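# Homemade cola foams hard when poured, then tastes flat

**Amarachi Obi**
asked 28 October 2026

I make cola from concentrate using a Trimum countertop carbonator and 1000 ml bottles. The water takes the gas without trouble and tastes sharp as plain sparkling water. Once it is mixed with syrup and poured, it throws up a tall head of foam, the foam collapses, and what is left is close to flat. Canned cola poured into the same kind of cup foams for a moment and then stays lively.

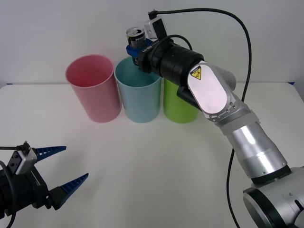
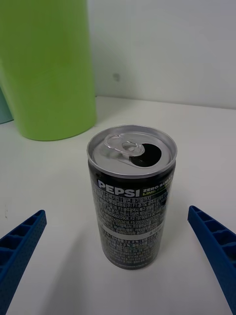 Current procedure:

1. Fill the bottle to the line with tap water (Lellville supply, fairly hard, no filter).
2. Carbonate with short presses until the relief valve sounds.
3. Unscrew the bottle and pour in the syrup.
4. Cap, turn over twice to mix, open, pour.

The syrup is Putton cola concentrate. I decant the 708 g tub into a squeeze bottle, which lives in the cupboard next to the carbonator. The gas is a Jibrin refill cylinder, about half used going by weight. The refrigerator is set to 5 °C, but the water usually comes straight from the tap.

Things I have tried:

- More presses. Foams more, no less flat.
- A new cylinder. No change.
- A new bottle seal. No change.
- Pouring more slowly. Slight improvement.
- Half the syrup. Clear improvement, but it tastes like half the syrup.

The last item makes me suspect an antifoam or thickener in the concentrate, but the ingredient list is short: sugar, water, caramel color, phosphoric acid, flavoring, caffeine. Is this a syrup problem or a carbonation problem? I would prefer not to buy another machine if the answer is procedural.

---

**slowvalve**

It's procedural. Two faults, and they add up.

First, temperature. The amount of carbon dioxide water will hold at a given pressure falls quickly as the water warms. Tap water in most houses is far warmer than your refrigerator. The relief valve opens at a fixed pressure, so its sound tells you the headspace reached that pressure. It says nothing useful about how much gas went into the water. Extra presses against an open valve mostly vent gas into the kitchen.

Chill the water in the bottle overnight before you carbonate it. If the coldest part of the refrigerator gets down to 2 °C, put it there. Carbonate, then wait a minute with the bottle still attached, then give one more short press. The wait lets gas in the headspace dissolve and gives you room for a bit more.

Second, the syrup. It is warm, dense and has probably been shaken full of small air bubbles in the squeeze bottle. Pouring it into carbonated water gives the gas a very large number of places to come out. You then cap the bottle and turn it over, which adds more bubbles, and open it right away, which drops the pressure while those bubbles are still suspended. That is your foam, and the foam is your missing carbonation.

Changes, in order of effect:

- Keep the syrup in the refrigerator.
- Let the squeeze bottle stand upright and undisturbed. Don't shake it before use.
- Tilt the carbonated bottle and run the syrup down the inside wall.
- Cap it immediately and roll it on its side. Don't invert it.
- Put the capped bottle back in the refrigerator for an hour before opening.

The rest period matters more than people expect. Bubbles mixed into the liquid need time to rise or redissolve. If you open the cap before they do, they grow.

Do not carbonate with the syrup already in the bottle unless the manual for your model allows it. Foam can be driven up into the nozzle and the relief valve, and dried syrup in a relief valve is a safety problem.

You can check progress with a kitchen scale that reads to 1 g. Weigh the filled, uncapped bottle before carbonating and again after, once any water on the outside has been wiped off. The gain is dissolved gas, plus a little in the headspace. For a liter of water, 5 g corresponds to roughly two and a half volumes of carbon dioxide, which is moderate. Commercial cola is generally higher than that. If your gain is 2 g, the drink was never going to survive the syrup, whatever you did afterward.

---

**dmh_lowell**

Get a filter. Hard water won't hold gas, I had the same thing for years and it went away when I moved. Also check the cylinder isn't the cheap kind, some of them are just weak.

> **slowvalve:** Hardness at household levels has a very small effect on how much gas dissolves. What it can do is leave scale on the inside of the bottle, and a rough surface makes bubbles form sooner. Rinse with diluted white vinegar at room temperature, then with water. No hot water in the pressure bottles. As for a weak cylinder – the pressure over liquid carbon dioxide depends on temperature and stays level until the liquid is gone. It doesn't get weaker at half full.

> **dmh_lowell:** Well it worked for me.

---

**tern_and_tonic**

Agree with slowvalve on cold water and cold syrup. Adding a few points that were not covered.

**Air in the headspace.** When you attach the bottle, the space above the water is full of ordinary air. The valve responds to total pressure, so part of that pressure is being supplied by nitrogen and oxygen, which contribute almost nothing to the drink. Fill to the line and no lower. If your machine permits a manual vent, give one short press, vent, and then carbonate normally. On a machine without one, skip this. Don't loosen the bottle under pressure.

**Sugar and volume.** Syrup dilutes the carbonated water. It also contains no gas of its own, so the finished drink always has less carbonation per liter than the water did. Tasting the plain water and finding it sharp is not a good test. It has to be sharper than you would want to drink on its own.

**The foam itself.** You don't need an antifoam or a thickener to explain it. A sugary liquid is thicker than water, so foam drains more slowly and looks more dramatic. Some flavorings also stabilize it a bit. Halving the syrup cut the viscosity, the dilution and the heat you were adding, so it would have helped even with a perfectly normal concentrate. I wouldn't change brands on that evidence.

**The cup.** Lint, scratches and dried detergent film all start bubbles. Rinse the cup with cold water just before pouring and leave it wet. Tilt it. When comparing with a can, use cups of the same shape and condition for both, and have both drinks at the same temperature. A can straight from the refrigerator against a bottle made with tap water mainly tests temperature.

**An alternative method.** Put the cold syrup in the bottom of the cup, pour the carbonated water down the side, and stir once with a long spoon. The bottle never has to be opened while full of suspended bubbles, and the remaining plain water keeps better. It gives up some consistency from cup to cup. For one or two people it is less work than mixing a whole bottle.

Change one thing at a time if you want to know which one did it. If you only want better cola, change all of them.

---

**Amarachi Obi**

Thank you. I ran the scale check first, with the old procedure: the gain was 2 g. With the water chilled overnight and the one-minute wait it was 5 g, with the same number of presses.

Syrup is now in the door of the refrigerator. It runs much more slowly from the squeeze bottle when cold, so I had to cut the tip wider. Using the roll and the one-hour rest, the head was small and gone quickly, and the drink still had some bite at the bottom of the cup. Not as strong as canned, but acceptable.

The manual says nothing about a vent, so I have left that alone. I have not tried the vinegar rinse yet. There is a visible ring of scale at the fill line on the older bottle – I will do that one next and compare it against the newer bottle with the same batch of syrup.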